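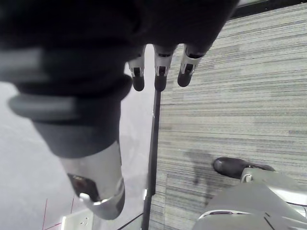 Loose carpet edge where it meets a smooth floor

Posted by Prukley in Flooring and Interiors, Tevedon Community Help

Our office has a low-pile gray striped carpet laid beside a pale, smooth floor. The carpet edge has begun to lift along the line between the two surfaces, and carts catch on it. The supplier has recommended replacing the entire carpet at a cost of $900. Please advise whether the edge may be secured without replacement, and whether a metal strip is required.

Ninh
Replacement is not normally necessary when the pile and backing remain sound. Vacuum both surfaces along the join, trim any frayed yarn, and measure the height of the carpet against the adjoining floor. A transition strip should be selected to suit that difference. If it exceeds 2 mm, a ramped profile is preferable for wheeled traffic. Confirm what lies beneath the smooth floor before drilling. Where drilling is not permitted, an adhesive-backed strip may be used, and carts should be kept off it overnight.

Prilum
Double-sided tape. We used it in our hallway and it held until May.

Tevedon Facilities Desk
Tape is suitable only as a temporary measure. Please also review your lease, as permanent fixings may require written consent from the property owner. Requests received before noon on Friday are reviewed the same day.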